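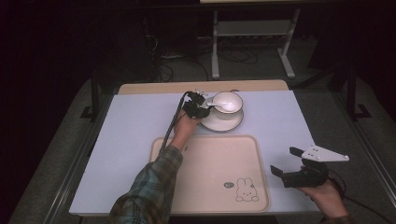

Tray, cup and saucer on the table.

Ticket 573: Route 7 petition form, signatures not counted
Opened by: Leire Paredes
Status: Open

The Jarkach rail petition shows 179 signatures on the public page. The export for the Urquijo council hearing has 5 fewer.

09:40 Cleared the page cache. No change.
10:15 Missing rows all have a blank postal code. The export skips them.
11:05 Asked Nekex to allow blank codes. Council clerk needs the list by November.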